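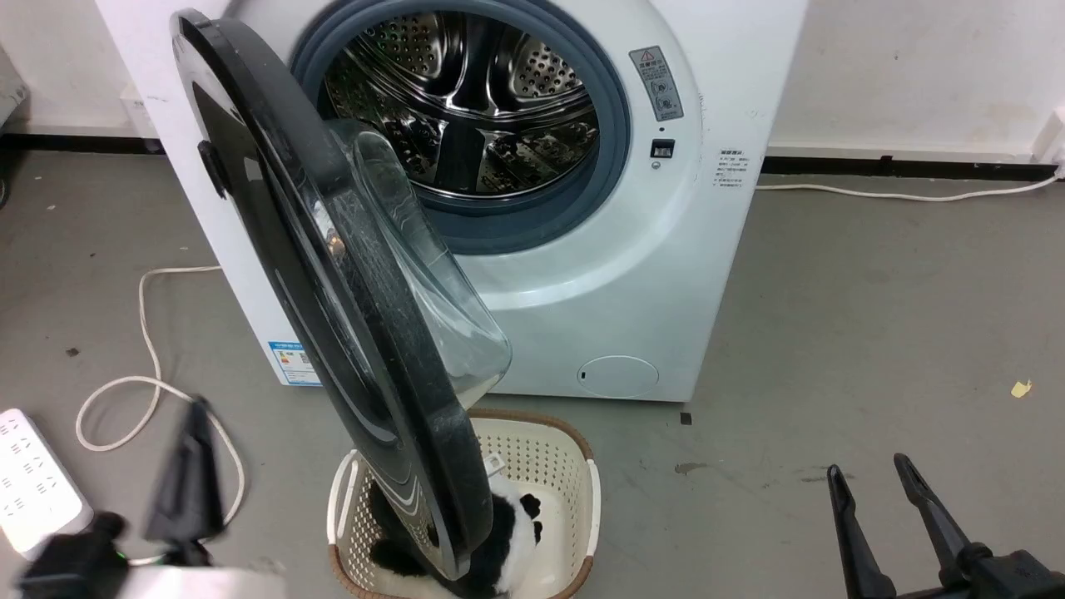
Washing machine with its door open and a laundry basket on the floor in front.

Civthorpe Household Load Readings

README, December 2018

What this is

Electricity readings from homes near the Civthorpe wind farm, put together for the Wirkisetti project. The project looks at how much of the output from a small community-owned site could be used locally if people moved some of their washing, drying and water heating to windier hours. The readings were collected at 11 homes over 90 days, starting in March. Turbine output for the same period is included so the two can be compared directly.

Files

homes.csv – one row per home, with the home code, type of heating, tariff and whether there is an immersion heater
readings.csv – half-hourly use in kilowatt hours, by home code
appliance.csv – the same, for the plug-in meters on washing machines and tumble dryers only
turbine.csv – half-hourly export from the site, measured at the substation on the Fludley road
notes.txt – meter faults, swaps and anything residents told us

All times are in GMT throughout, including after the clocks change. If you plot the data against local time you will need to add the hour yourself. The time given is the start of each half hour.

How it was collected

Whole-house use comes from a clip-on meter on the incoming supply. The plug-in meters record every minute and were added up to half hours before release. The minute readings are not in this release, as they show too much about when people are in. Home codes were given out in random order and don't follow the street.

Residents on the Temba tariff paid a lower rate when the forecast for the site was above a set level, and had a text message the evening before. The others stayed on their usual flat rate. The tariff column in homes.csv says which is which.
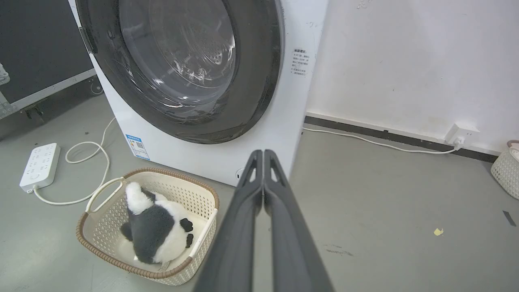 Front-loading washing machine, door and front panel.

Known problems

Two of the plug-in meters lost their clocks after a power cut and were reset by hand. Readings between the cut and the reset have been left blank, not estimated.

H07 has a tumble dryer on the same plug-in meter as the washing machine, through an extension lead. The two can't be separated.

The turbine was stopped for blade repairs for roughly 11 hours near the end of the period. Export in turbine.csv is zero for that time, and the rows are marked "outage". Leave them out if you are working out a load factor.

Small negative values in turbine.csv are correct. The site draws a little power from the grid in still weather.

What it should not be used for

The homes were all people who put themselves forward, and most already held shares in the site. Please don't treat them as typical of the district. There is also no winter in the data, so it says very little about heating.

Changes

Version 2 corrects the time stamps in appliance.csv, which were half an hour late in the first release. Anyone using the older file should replace it.

Contacts

Wycliffe Mabula – meters and readings
Hilkka Valtonen – turbine data and tariff questions

The data may be reused freely for non-commercial work if the Wirkisetti project is credited. Please ask before passing on homes.csv in any form that has been joined to other address or survey data.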